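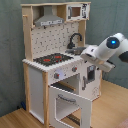 ¿Cómo empezó la ludoteca de Benmoussa?

«Con una caja de cuentos y muchas ganas de que las familias del barrio se conocieran», recuerda la fundadora, que nos recibe con té de menta y sin ninguna prisa. Abrieron en mayo, en un bajo de la calle Lallix, y hoy tienen 269 familias inscritas, algunas llegadas desde Prurketard en autobús.

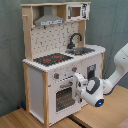 Cocinita de juguete de madera clara, con campana y microondas.

«Al principio prestábamos 17 juegos, y me los sabía todos de memoria», dice riéndose. Ahora el catálogo pasa de más de 500, y los abuelos, que venían solo a esperar, se quedan a jugar al parchís (¡y menudas partidas!).
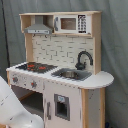
Las tardes de préstamo

Cada familia se lleva dos juegos durante tres semanas. «Si falta una ficha, la buscamos entre todos, y si no aparece, pues se talla otra», cuenta mientras rellena las tazas.

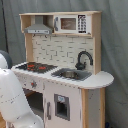 La cocinita, con su estante superior de madera.

Le gustaría abrir también en Jitard, donde ya le han ofrecido un local con patio.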